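Garko Furnishings Service Desk
Request 974
Category: Soft furnishings, lounge seating
Site: Trandley House, ground floor lounge
Opened: 29th September
Priority: Normal
Status: Awaiting confirmation from site

Summary of request

The site reports that the scatter cushions on the cream couch in the ground floor lounge do not keep their shape. The pale grey square cushions are said to sink in the middle after a short period of use and to slide forward on the seat. The site asks whether the inners are faulty and, if so, whether they can be replaced under the Bostotley supply agreement.

Information supplied by site

The covers are the Lacerda range in pale grey, zipped along the lower edge. They were delivered in March with feather inners. The covers have been washed once, at 40 degrees, and dried flat. The inners have not been washed. The cushions are put back in place each evening when the lounge is tidied. No damage to the couch has been reported.

Service desk, first response

Thank you for your request. Before a replacement can be authorised, we must establish whether the fault lies with the inner, the cover or the placing of the cushion. Please carry out the following checks and enter the results on this ticket.

1. Remove one inner from its cover and measure both, seam to seam, on a flat surface.
2. Examine the seams of the inner for gaps or escaping feathers.
3. Shake the inner by two opposite corners, turn it and repeat. Leave it uncovered overnight.
4. Refit the cover and stand the cushion upright on the seat against the backrest. Note whether it remains in position.

Please do not tumble dry the covers while the request is open. Heat may shrink the fabric and would invalidate the measurements.

Site, reply

The checks have been completed on two cushions. The inners measure 45 cm across and the covers also measure 45 cm. The seams are sound and no feathers were found outside the inner. Both inners were noticeably fuller the next morning. With the covers refitted, the cushions stood upright but the corners remained slack, and one had slipped forward by the afternoon. The site also wishes to know whether the usual practice of striking the top of the cushion to make a crease should continue.

Service desk, second response

The results are consistent with an inner that is too small for its cover. A feather inner should be larger than the cover by 5 cm in each direction so that the corners are properly filled. The order record for March shows that inners of the same size as the covers were picked in error. The inners themselves are not defective.

We have authorised 15 replacement feather inners at 50 cm, to be sent to Trandley House at no charge. The existing covers should be kept. On receipt, please proceed as follows.

Unpack the inners and allow them to rest for two hours before fitting.
Fold each inner in half, insert it fully into the cover and let it open out inside.
Work the filling into the two far corners first, then the two nearest the zip.
Close the zip slowly, holding the filling clear of the teeth.
Lift each finished cushion by its sides when placing it on the couch, and set its lower edge well back where the seat meets the backrest.

The practice of striking the cushion is a matter of preference. It does no harm to a feather inner, but it pushes filling away from the upper edge and may have made the slackness more apparent. We suggest that it be discontinued until the new inners have settled.

Stock note

Covers in this range are supplied in boxes of 15 and inners in bales of 100. The remainder of the affected bale has been relabelled with the correct size. Other sites supplied from it will be contacted separately.

Closing conditions

The request will be closed when the site confirms that the new inners have been fitted and that the cushions have kept their position for seven days. The old inners may be retained for smaller covers or returned with the next collection. The seat and back of the couch should be brushed before the cushions are put back, as loose feathers cling to the upholstery.

Attachment to request 974: lounge couch and cushion
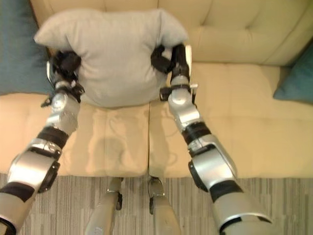
Fouad Farah: I have read the second response and would like one point added before closure. Two of our covers have stiff zips, and I am concerned that a larger inner will put them under strain. Could two spare covers be sent with the inners? We shall return them unopened if they are not needed.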